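Cukard Baggage Correspondence Set

README and data card
Last revised: 2022-06-20

Summary

Cukard is a set of written complaints and carrier replies about delayed, damaged and missing checked bags. It covers two regional airlines, Veltlow and Imance, and one ground handling firm, Nyarko, which moves bags for both of them. The set was put together for work on text classification and on reply drafting. It can also be used for plain counting of complaint types, with the limits given under Known problems.

The set has 1000 cases from Veltlow and 1000 cases from Imance. A case is one passenger, one trip and all the letters or emails that followed from it. Of the Veltlow cases, 488 include at least one further message after the carrier's first reply.

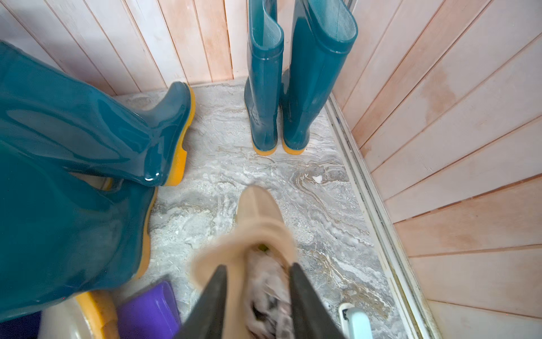
Obed Ackah
Maintainer, Cukard data files

Files

veltlow_cases.csv: one row per case
imance_cases.csv: one row per case
messages.jsonl: one line per message, joined to cases by case_id
labels.csv: complaint type and outcome
codebook.txt: field definitions and allowed values
CHANGES.txt: revision notes

All files are UTF-8 with Unix line endings. Message text keeps its line breaks as \n. Quoted earlier messages at the bottom of an email were removed when they matched a message already in the case. Where the match failed, the quoted part was left in and the quoted_tail field is set to 1.

Fields

Each case row has 14 fields. The ones that cause the most questions:

case_id: a random string. It does not sort by time and has no link to the carrier's own file number.

route_class: domestic, cross-border or unknown. Airport codes are not released.

handler: nyarko, carrier or unknown. This is who last scanned the bag. It is not a finding of fault.

bag_status: delayed, damaged, missing or part_missing. Taken from the carrier's closing note where there is one, and from the passenger's first message where there is not.

days_open: whole days from the first message to the closing note. Empty if the case was never closed. An empty value must not be read as zero.

offer_type: none, cash, voucher, repair or mixed. Imance recorded vouchers and cash under a single code until October, and the two were split by hand from the reply text. If the text gave no clue, the value is mixed.

offer_made_first_reply: 0 or 1. An apology with a promise to look into the matter is coded 0.

Labeling

Complaint type was assigned by two readers working apart. Readers saw the passenger's messages but not the carrier's replies. A case can have more than one type, and the order of types in the field carries no meaning. Where the readers disagreed, a third reader picked between the two labels and could not add a new one.

The tone label was dropped in this revision. Readers could not agree on the line between "firm" and "angry", and the carriers' own notes used the words in different ways. Code that reads the old tone column will fail with a missing key.

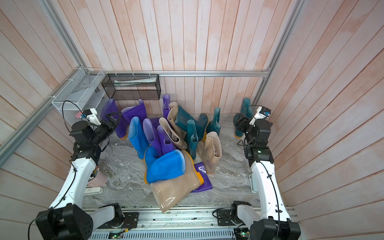 Outcome labels come from the carrier's closing note alone. A case marked "resolved" was closed by the carrier as resolved. In many of these the passenger's last message says otherwise. Users who need the passenger's view should build it from messages.jsonl and should not treat the outcome label as a stand-in.

Personal data

Names, street addresses, phone numbers, email addresses, booking references and bag tag numbers were replaced with typed placeholders such as [NAME] and [TAG]. Staff names were replaced in the same way. Lists of bag contents were kept, as they are central to most claims, but serial numbers and rare items that could point to one person were changed to a general word. Medical items are always shown as [MEDICAL].

Photos and receipts sent by passengers are not part of the release. The has_attachment field shows that something was sent, without saying what. 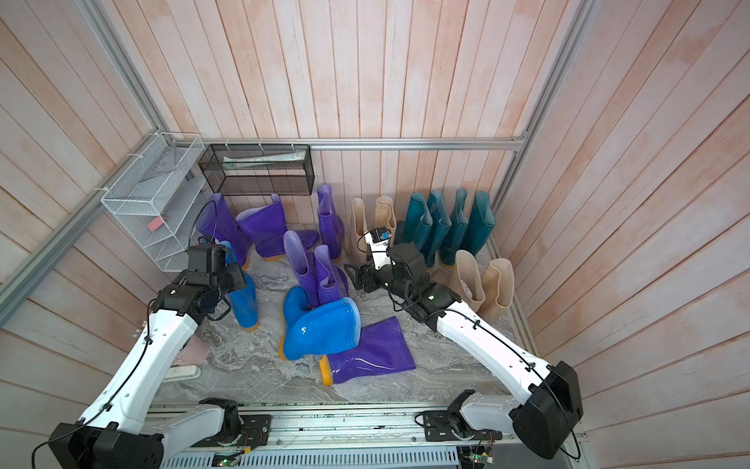

Two robot arms and rain boots in purple, blue, beige and teal.

Known problems

Phone complaints are missing. Both carriers take them, but neither keeps a full transcript. Passengers who wrote are likely to differ from passengers who called.

Veltlow cases were drawn at random from its closed and open files. Imance cases were drawn from closed files, with open ones added later by a different method. Rates should not be compared across the two carriers without allowing for this.

Some Imance replies are form letters with the same text. They were left in. For training a drafting model, remove duplicates on the body field first, or the output will lean toward the form letter.

A small number of trips used both carriers. Each carrier opened its own file, so the same bag can appear in both case files. The twin_id field links the pairs that were found by hand. There may be others.

Currency is given as written by the sender. No conversion was done, and a bare number with no sign or code is left bare.

Uses not supported

The set should not be used to judge single claims, to score passengers for fraud, or to rank staff. The handler field should not be quoted as proof that Nyarko or either airline lost a bag.

Loading

Read the case files with all columns as text, then convert days_open and the 0/1 fields. Some spreadsheet programs turn case_id values into dates or powers of ten and will write the damage back on save.

Corrections

Send the case_id, the field name and the value you expect. Changes to labels are batched and listed in CHANGES.txt. Requests to remove a message are handled ahead of the batch, and the message is replaced by an empty body with withdrawn set to 1 so that message order stays the same.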